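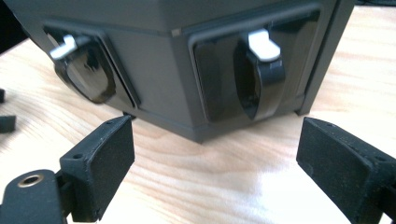
Dunkelgraues Gehäuse auf heller Holzplatte, links der schwarze Griff.

# Wanthorpe-Wortliste

Lesezeit: 2 Minuten

Stand 9/27/22, gepflegt von Kevin Keane. Rückfragen bitte als Issue.

## Was drin ist

- mehr als 700 Einträge, Dialektwörter aus Küche, Stall und Garten
- 28 davon ohne gesicherte Bedeutung, Spalte `bedeutung` leer
- Quelle: Abschriften der Marchuk-Hefte, dazu Nachträge aus Brarken

## Format

CSV, UTF-8, Trenner Semikolon. Spalten: `wort`, `variante`, `bedeutung`, `heft`, `seite`. Umlaute sind echt, kein ae/oe. Wer mit Excel öffnet - bitte über Import, sonst Zeichensalat.

## Bekannte Probleme

Heft 2 ist stellenweise unleserlich, vor allem die Seiten mit Bleistift. Schreibweisen nicht vereinheitlicht, das bleibt auch so. Doppelte Einträge kommen vor, meistens bei Pflanzennamen. Betonung fehlt komplett, kommt vieleicht im Dezember.

## Benutzung

Zum Einlesen `dradari.py` nehmen, Pfad oben im Skript anpassen. Ausgabe in Blöcken zu 200 Zeilen. Läuft nur mit Python 3.

## Lizenz

CC BY 4.0. Bei Zitaten Heft und Seite angeben - nicht die Zeilennumer, die ändert sich.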